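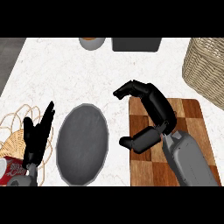 *Simulated counter, view from above. Oval plate in the middle, right hand open over the board, left hand by the wire basket.*

**Saturday, May 9, 2026. Stollen, cold counter**

I was alone in the office today, so I could write down what was left from the visit to the Windarbridge canteen. I write it in the order of my paper notes, it is not a good order.

The canteen makes 800 cold plates on a full day. There are 18 people in the kitchen, and 9 of them can be put on the cold counter when it is necessary. Until February the plan of Savach was to give both jobs to the two arms, the laying out of plates and the filling. Now we speak only about laying out and clearing. The filling stays with people for the whole trial.

Vendula Říha has the early shift and she was very clear with us. Her main question was not about speed. She wants to know who stands at the counter when the arms work, and what this person is allowed to do. In our first draft the person was called "operator" and had to watch the arms. She said that to stand and watch for a whole morning is more tiring than to carry plates, and I believe her. In the new draft this person prepares garnish at the next table and comes only when the arm asks. I still don't know if the signal should be a light or a sound. The kitchen is loud. Ask her again.

Second point, the places of things. At the real counter each person moves the board to the side they like. In the layout file the board is on the right of the plate and the containers are along the far edge, and I have treated this as fixed. For the cooks it will be a real change. A left-handed cook told me she has always worked with the board on the left side, and I had no answer for her. I should make a mirrored layout before we show anything more.

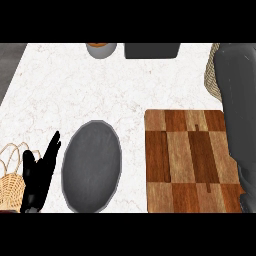
The distance between the left gripper and the rim of the plate is also open. I would like to have a minimum value in the file and not judge it by eye each time. Juhász wrote that their controller can hold such a limit, but the setting is made for each plate shape separately, so somebody in the kitchen must learn to do it when new plates are bought. This is a new task and it is in no job description. I have put it in the list for Savach with the question of who is paid for it.

Training: the draft says 2 hours for each person. Too short in my opinion, above all for the evening people, who did not see our presentation. I would separate it in two parts, first stopping and restarting, and the plate settings on another day.

To do:

- mirrored layout, board on the left
- ask Vendula about light or sound
- minimum distance to the rim, as a number in the file
- correct "operator" in all pages of the draft, it is still in the annex
- send the training question to Savach together with the one about pay

The baskets I leave as they are until the layout is decided.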